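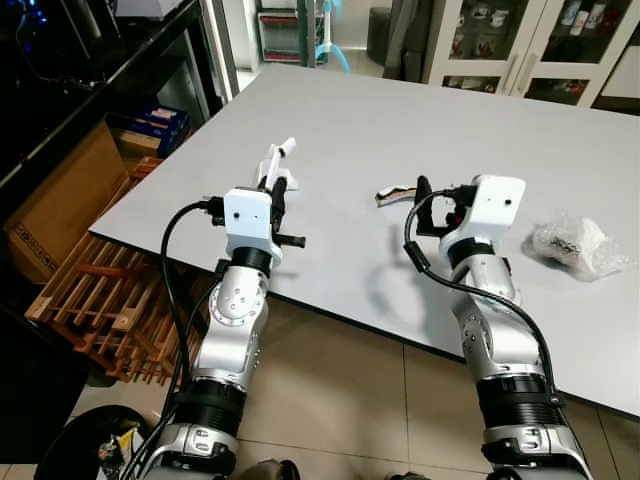
August, Saturday, started 7:40

Vamberg hotel, shower temperature complaints, third floor east. Continues from the last entry, where the boiler side was cleared. Flow temperature at the plant room header was steady through the whole morning peak, so the fault is on the riser or in the rooms.

Riser B feeds 13 rooms. Front desk passed on complaints from three of them, all in the same wording: hot, then cold for a short time, then hot again. Worst is 316, which is last on the run before the return drops back to the basement. Guests checked out of 316 early and the desk blocked it for us until evening.

Setup. Clamp-on probe on the hot supply behind the access panel, second probe on the return, third in the shower stream in a plastic cup with a hole in the bottom. All three to the Mokton logger. The clamp-on probes read low by a small constant amount against the cup. I did not correct for it, only the swing matters here.

Run A: shower in 316 alone, no other draw that I know of. Stream settled and stayed flat. No fault seen.

Run B: Chiharu Kawaguchi opened the basin tap in 314 on my call by radio, full hot, then shut it. Small dip in the 316 stream, slow recovery. Not enough to complain about.

Run C: same, but with the cold side. Chiharu flushed the toilet in 314 and opened the cold tap at the same moment. Stream in 316 went sharply hot, the mixer cartridge overcorrected, then it went cold and came back. This matches the complaint, apart from the order, and a guest who steps out at the first hot part would only remember the rest. Repeated twice with the same shape.

So the hot side is fine and the cold pressure is dropping. I had assumed the opposite for most of the week and should have looked at the cold side first.

Pulled the cartridge from 316. Scale on the piston, light. The inlet screen on the cold side was partly blocked with what looks like old pipe compound. Cleaned both, refitted, repeated Run C. The swing was smaller but still there. Screens alone do not explain it.

Floor outside the access panel has to be protected before the next panel comes off. The cover strip has a sharp lower edge and we have already had one argument with the owner over a scratch. 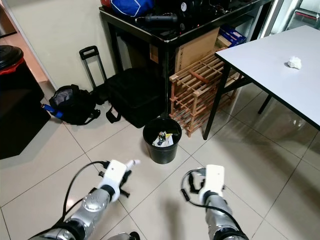
Large square beige floor tile, thin gray grout lines.

Grout note for whoever orders: if a tile does have to come up, Gashaw keeps the gray in stock but the bag has no shade number printed on it, only the batch. Write the batch in the book. The last two repairs in the east corridor do not match each other.

Next question is who is drawing cold water at peak. The Vistar system only stores checked in and checked out, so it cannot tell us whether anyone was in the room at a given time. Asked for meter data per floor. There is none, one meter for the building.

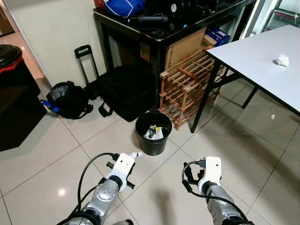 Housekeeping sheets are the other source for occupancy, and they are better than the Vistar export but still coarse. Each room gets a time in, a time out and a row of ticks: linen, towels, bin, amenities. The ticks show that the job was done and say nothing about how much use the room had. Take the bin column. A small round black bin with crumpled white paper and a yellow wrapper in it gets the same tick as one with a single tissue. Towels are a bit more useful, as the count goes to the laundry and comes back on a slip. I will use towels for the estimate and drop the bin column. Time in is reliable to within the quarter hour, according to the floor supervisor.

Something else from the sheets: cleaning on the third floor starts while late risers are still showering. The cleaners fill buckets from the cold tap in the service closet, which is teed off riser B just below 314. That tap has a full-bore valve and no restrictor. One bucket fill lasts up to 2 minutes, near enough the length of the bad spell guests describe.

Run D, 11:15: Chiharu at the closet tap, full open, toilets and basins left alone. The 316 stream swung worse than in Run C. With the tap throttled by hand to half, the swing was barely visible on the trace.

To do:
- Fit a restrictor on the closet tap. Check the parts drawer before ordering.
- Check the cold inlet screens in the other two complaint rooms.
- Ask the desk to keep 316 blocked one more night - they will not like it in August.
- Repeat Run D with the restrictor in and save the trace next to today's.

Logger battery was low at the end. On charge, bench by the door.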